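Zuris Heated Mattress Pad: Set-Up Guide
Section 4. Fitting the Pad and Pairing the Controller

Shares 41 | Comments 2

Read Section 2 (Electrical Safety) before starting. The pad must be unplugged during steps 1 through 6.

4.1 Fitting the pad

1. Strip the bed to the bare mattress. Check the surface for pins, staples and loose springs.

2. Unroll the pad with the printed side up. The connector socket goes at the foot of the bed.

3. Pull the elastic skirt over the two head corners first, then the foot corners. Smooth the pad by hand from the center outward.

4. Check that no part of the heated area is folded, tucked or bunched. The heated area is marked by a line of gray stitching.

Note: On mattresses deeper than the skirt allows, use the Sosa corner straps (sold separately). Do not pin the pad in place.

5. Push the cord plug into the socket until the latch clicks. Run the cord straight down the side of the mattress.

CAUTION: Do not route the cord between the mattress and the box spring. Do not place the controller under a pillow or blanket.

6. Cover the pad with one fitted sheet. Thick toppers slow the warm-up and can cause the controller to shut off early.

4.2 Pairing the controller

7. Plug the controller into a wall outlet. The display shows two dashes.

8. Hold the power and timer buttons together until the dashes flash, then release. When pairing is complete, the display shows the heat level.

9. If the display shows E2, unplug the controller, reseat the cord at the socket and repeat step 8. If E2 returns, stop using the pad and contact Vukbridge Service.

4.3 First use

10. Clear the bed. Clothing, bags and folded bedding left on the sheet trap heat over a small area and can trip the overheat cutoff. 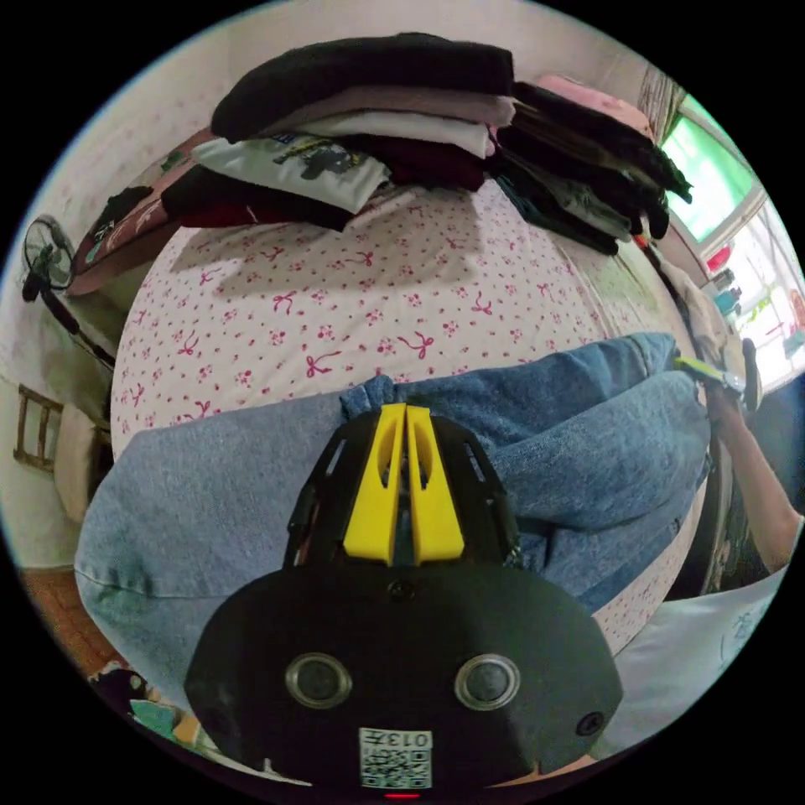

Fig. 4-3. Folded jeans on the bed. Remove clothing before switching on.

11. Set the heat to High and leave the pad on for one full timer cycle. A slight odor is normal during the first cycle only.

12. Turn the heat to Low before getting into bed.

Note: The overheat cutoff resets when the controller has been unplugged and the pad has cooled to room temperature.

Related sections
Section 5. Washing and Drying
Section 6. Error Codes
Storing the Pad Between Seasons
Replacement Cords, Part 667 and Part 392

Rurthorpe Home Products. Revised April 23, 2022. All rights reserved. Contact | Back to top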